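Ticket: Label printer on Plendus queue prints first page, then holds the rest
Product: Flukeo print server, Plendus queue plugin
Site: Drastadmont, packing office
Status: Open, workaround in place
Priority: Normal

Summary

Multi-page label jobs sent through the Plendus queue print the first page and then go to "Held". Single-page jobs are fine. The printer shows no error on its panel and stays online. Releasing the job by hand from the Flukeo console prints the remaining pages in the right order.

Environment

Print server is a small tower on the office network, wired. The label printer is wired to the same switch. Workstations are a mix of desktops and two laptops on wireless. The queue was set up in July and ran without trouble until the last plugin update. No changes to the switch or to the address plan in that time.

Steps to reproduce

1. Open any order with more than one label.
2. Send to the Plendus queue.
3. First label prints.
4. Job status changes from "Printing" to "Held". No reason code is given.
5. The queue accepts new jobs, and they sit behind the held one.

Log entries, first pass

08:40 Confirmed the fault from a desktop with a 16-page job. One page printed, then Held.

08:52 Same job from a laptop. Same result. Ruled out the workstation driver for now.

09:05 Sent the job straight to the printer by its address, bypassing the queue. All 16 pages printed. The printer and the cable are not the problem.

09:20 Restarted the spooler service. No change. Restarted the server. No change, and startup took longer than usual because the job store was being checked.

09:45 Cleared the job store. It had 70 old entries in it, most of them marked complete but never removed. Hoped this was the cause. It was not.
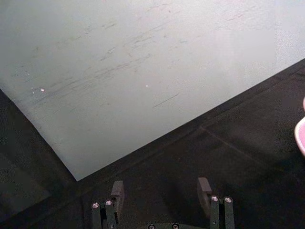 10:10 Turned on verbose logging in the plugin. The setting is under Advanced, and it does not take effect until the queue is paused and resumed. The help page leaves that out.

10:25 Verbose log shows the plugin waiting for a "page done" message after page one. The message never arrives and the wait ends after 23 seconds. The job is then marked Held. On a direct job the server does not ask for this message at all.

10:40 Checked the two-way status setting on the printer port. It was on. Turned it off and sent the test job again. All pages printed, but the console then showed the printer as "Unknown" and the low-stock warning stopped working. Packing relies on that warning, so two-way status is back on.

11:15 Compared the plugin settings with the backup from before the update. One difference: "Confirm each page" is now set to Yes. In the backup the line is missing, so the old version must have used its own default. Set it to No and saved. After pausing and resuming the queue the value was Yes again.

11:30 Edited the settings file by hand with the service stopped. Value held through one restart and went back to Yes on the second. Something is writing it back — possibly the profile sync, which runs when the service starts.

13:05 Disabled profile sync. Set the value to No, restarted twice. Value stayed at No. Test job printed in full. Three further jobs from different workstations also printed in full.

13:20 Side effect: with sync off, new label templates have to be copied to the server by hand. Acceptable for a few days, not for longer.

Update added by requester, 15:50

No held jobs since the change. One template was out of date and printed the old return address. Copied the new one over and reprinted the batch.

Questions for support

Is "Confirm each page" meant to be on by default in the new version? If it is, which status message does the plugin expect, and can the wait be made longer? Is there a way to exclude a single setting from profile sync?
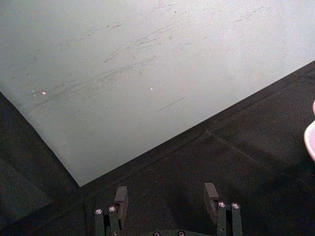

Boonchu support replied that the default was changed on purpose, and that the plugin now expects a page message that older printer firmware sends only at the end of a job. They asked for the firmware version and a verbose log covering one failed job. The wait can be raised in the settings file, they added, but on that firmware a longer wait will only delay the hold. Single settings cannot be excluded from sync at present. The value can be changed in the master profile instead, provided no other site uses it.

Follow-up

16:20 Firmware on the label printer is version 14. Sent the number and the log as asked.

16:35 Checked the master profile. Two other queues use it, both for plain paper, and neither needs page confirmation. Will make a copy of the profile for the label queue anyway and leave the master alone.

16:50 Profile copied, "Confirm each page" set to No in the copy, label queue pointed at it. Sync still off until the morning shift has finished its first run.

Remaining work

Turn sync back on and check that the value survives two restarts.
Ask support whether newer firmware can be loaded without losing the stored media sizes.
Set the job store to remove completed entries on its own.
Put verbose logging back to normal — the log file grows quickly.

Ticket stays open pending the firmware answer.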